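Folding Lightweight Sportswear
Household Guidance, Bendow Residents' Service

Garments in thin mesh fabric crease easily and do not hold a fold as cotton does. Residents using the shared laundry room are asked to follow the steps below before placing items on the shelves.

Clear a flat surface at least 40 inches wide. Pale surfaces are preferred, as loose threads and stains show more readily against them.

Lift the garment by one gathered point and let it hang for a moment. Find the longest edge, take one corner in each grip and draw it taut before lowering the garment to the table.
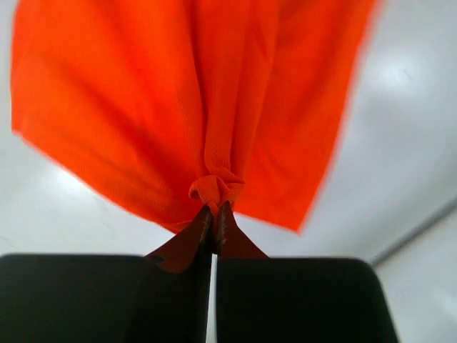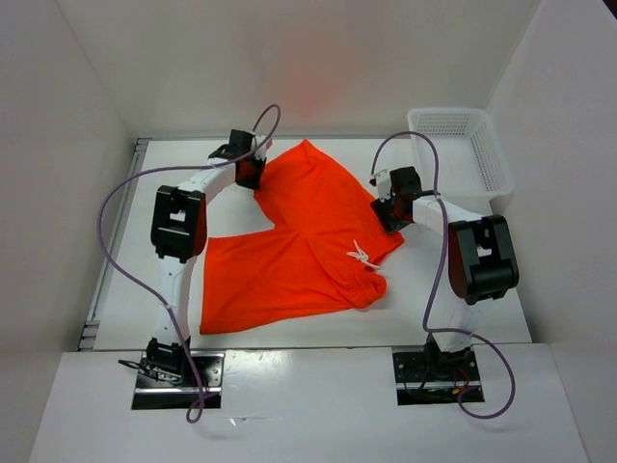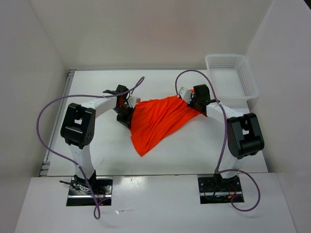

Bright orange fabric, bunched and wrinkled, with creases across it.

Smooth the fabric from the center outward with a flat palm. Do not pull at the hem, which may stretch out of shape.

Drawstrings should be tied in a loose knot and laid on top of the waistband. A string left inside the fold will leave a ridge.

Fold shorts once lengthwise, then in half from hem to waist. Shirts are folded with the sleeves turned in first. Bulky rolls at the lower edge should be opened and laid flat again before continuing.

Mesh items should not be ironed unless the care label permits it. Where it does, use the lowest setting and a pressing cloth.

Folded items may be left on shelf 19 until Saturday. Uncollected items are moved to Room 305, where they may be claimed from Sorcha Kinnear or Kwok-wai Lam.

Questions about garment care may be addressed to Oi-ling Chung, extension 269.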